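Can a robot pick up after my kids yet?
Posted 4/29/20 in Home & Workshop

Stusholm
We have two kids and one big tote by the back door where everything lands at the end of the day, bottles, gloves, toys, kitchen things, you name it. Every evening I stand there sorting it back out and wondering why a machine can't do this for me by now. I saw a sorting gadget listed for $449 and got my hopes up. Is anything like that worth the money, or should I sit tight for a few more years?

Brorkport
Oh, I feel for you! I worked seven years in a parts warehouse and have followed this stuff ever since. Picking one thing out of a mixed bin sounds like the easiest chore in the world, and it's still one of the hard ones for a robot arm. Boxes with a flat face and a label are the friendly end of it.
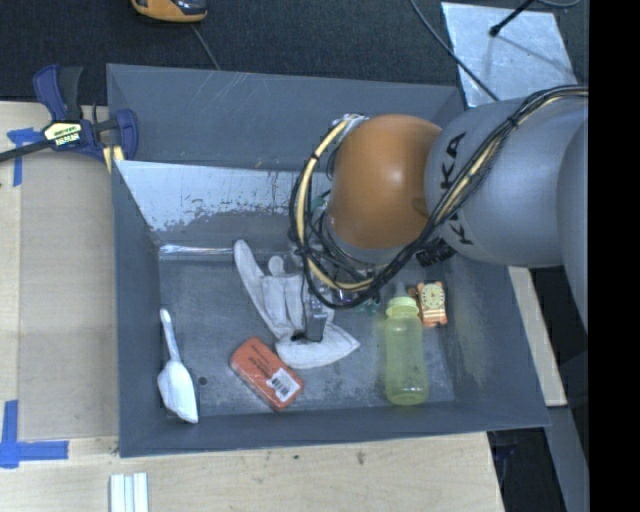 A glove is a whole different animal, as it folds any way it likes and never lies the same way twice. See-through plastic like a baby bottle gives the cameras trouble too, and anything leaning in a corner is awkward to get fingers around. The good arms are factory machines that cost far more than your gadget, so I'd keep the $449 and maybe look again in October.

Seidel
Get a robot vacuum. Ours is great, but it eats socks.

Brisix
Agree with Brorkport. Meanwhile, two smaller totes, one for each kid, cut our sorting time almost in half.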